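Mullus Two-Arm Snack Counter – Bench Cell

Home > Cells and benches > Two-arm cells > Mullus

Sold by Plistislow Automation. Page looked after by Ashton Gilchrist. Last updated Oct 4, 2019

Price on request. Ships flat on 2 pallets. Set-up visit optional (but do ask me first, I like the drive).

Hi, Ashton here. I set up most of the Mullus cells we sell and I answer the phone when they play up, so I figured I'd write this page myself instead of letting someone tidy it into brochure talk. If you've already got a Mullus, skip down to the care bits. If you're thinking about one, read the lot, because most of the work with a two-arm counter is in how you lay it out.

What you get

A left arm and a right arm, two-finger grippers for both, the mounting blocks, a controller, the cable set and a roll of brown paper for the table top. You also get my laminated start-up card, which people lose, so there's a spare taped inside the controller door. The racks, baskets and trays are up to you. We can supply clear acrylic ones, but I've seen perfectly good counters built from whatever was in the shop down the road.

Laying out the table

Cover the top with the paper first, pull it tight and tape it underneath. I'm a big fan of the paper! It's dull, so the arms' vision doesn't get thrown by shine, and you can scribble on it in pencil while you're working out where things go. Once you're happy, trace every rack and basket. When somebody bumps the table (they will) you just slide things back to their lines.

Tall things go at the back, low things at the front. Keep the tray you're filling inside the left arm's easy reach, and give the right arm the shelf side. If both arms need the same spot, teach one of them to wait, or you'll spend your afternoon resetting collisions.

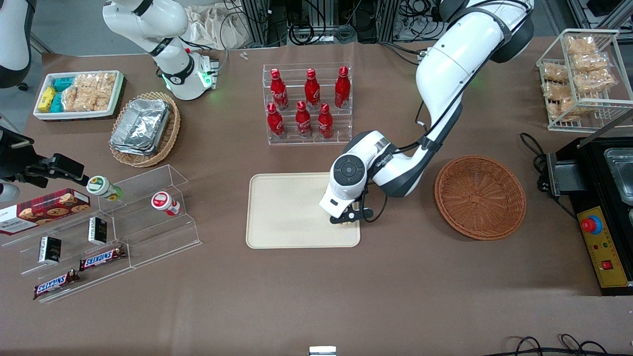 Left gripper down at the tray, with the drinks rack behind and the stepped shelf along the front left.

The tray corner is the first thing I teach on any new counter. Bring the left arm down on slow until the fingertips just meet the tray near the corner, save the point, lift, and come down again. If it lands in the same place with the fingers level, go on to the other corners. If it doesn't, check the table feet before you blame the arm – nine times out of ten it's a foot that hasn't been wound down.

Bottles next. An upright bottle in a rack is easy going. One that's tipped over on a stepped shelf is a different pick altogether, and you need to teach it separately, with the gripper turned to suit. Don't try to stretch the upright pick to cover both. I spent most of May on that idea and I'd like the month back.

Bars and flat packets want a light grip. Start at the lowest force setting and go up one notch at a time until the thing stays put. Crackers in clear bags are the fussiest, and I still teach those by hand for every customer.

Cables

My one real nag. The cables run along the outside of each arm, and they need slack at every joint. Swing the arm through its full reach by hand with the power off and watch them the whole way. Anything that goes tight needs more loop, and anything that droops onto the table needs a clip. Leads lying along the table edge should be tied back once you've finished setting up (I'm as guilty as anyone of leaving that till last). If you're running an appliance on the same table, give its power lead its own path, well away from the arm leads, and make sure you can get at its stop button without leaning across the cell.

Looking after it

Every shift: wipe the gripper fingers with a damp cloth, then a dry one. Sugar and cracker dust build up faster than you'd think. Have a look for loose screws on the table while you're there. If you find one, work out where it came from before you start up.

Every 200 hours: check the flange bolts, re-check your tray corner point, and change the paper if it's gone baggy.

Every 6 months: new finger pads. They're a cheap part and a worn pair will have you chasing grip settings for days.

Common questions I get

Can I swap a Lumen gripper onto it? Yes, with the adapter plate, part 229. You'll have to teach your points again as the fingers sit lower.

Can I run it with one arm parked? Sure. Park it high and back from the table, and lock it out at the controller.

Do you have one I can look at? The Arnardóttir showroom keeps a Mullus set up most of the year. Ring ahead so I can have it powered up, and bring some of your own packets along – I'd much sooner find out there what your stuff does in a gripper than on your floor.

Spares and adapter plates are on the parts page. For anything else, use the contact form and put "Mullus" in the subject line so it comes to me.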